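Wenelura dried flower project — progress report to the Rurilden fund

31 October 2025

Sorry this is a bit rushed, wanted it with you before the weekend. Covers everything since March. Spending sheet follows seperately.

Where we are

Grant was 4,000. Most of it has gone on the drying racks, the dehumidifier and the vases. 500 still in hand, kept back for boxes and tissue. No overspend on anything except string, which we badly underestimated, and have covered ourselves.

Growing side is finished for the year. Beds at Mesik cleared and mulched. Statice did well, strawflower did well, the grasses went over too early and we lost most of them to rain in the last week of cutting. Will cut sooner next year, before the heads open properly. Yellow stuff was the best of the lot by a long way — kept its colour on the racks and hardly dropped.

Drying room

Working. Took two goes to get it right. First batch was hung too thick and went brown in the middle, had to be composted. Now smaller bunches, heads down, blackout blind kept shut. Dehumidifier on overnight only, to keep the bill down. A bunch takes longer than the seed company's leaflet says, more like three weeks in our building.

Stock at the moment is 95 bunches, labelled and boxed, stems wrapped in paper. Boxes are on the top shelf away from the radiator.

Arranging

This is the part you asked for more on. Moved on a lot since the last report. We've settled on narrow-necked white vases for the display pieces, the wide ones let the stems flop outwards and you end up stuffing the neck with paper. White also shows the flowers up better against a pale table. Tall bunch on its own in one vase, second vase set close by, so they read as a pair from across a room.

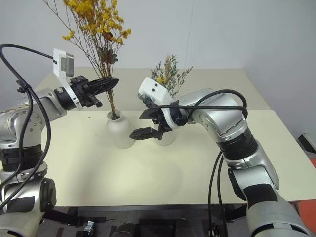

Nam wrote back after seeing the draft of this report that the pairs are fine for a hallway or a reception desk but too tall for the café tables, people can't see each other over them, and could we do a short version for the spring. Also asked whether the flowers shed, as the last lot they bought elsewhere left bits all over the cloths.

Fair on both. Short version is in hand, stems cut right down, same vase. On shedding — a light coat of hairspray before they leave the building helps, we've tested it on one batch and will do the rest. Still handle by the stem low down, never by the heads. That's now written on the box lids.

What hasn't gone well

Transport. Two vases chipped at the neck on the way back from the Mesik open day, packed too close together with nothing between. Now using card dividers. Also the labels came off in the damp, so some bunches have no cutting date on them.

Sales table was quieter than hoped. Price may be wrong. We tried a pair with vases at 40 and got plenty of looking but few takers, bunches without a vase went much faster.

Next

Finish the hairspray batch. Short arrangements made up and sent over to Nam for a look. Seed order in before the new year, more of the yellow, less grass. Re-label the undated boxes as best we can.

One request. We'd like to move the remaining 500 from packaging to vases if your happy with that, as the dividers cost less than planned. A yes by email is fine.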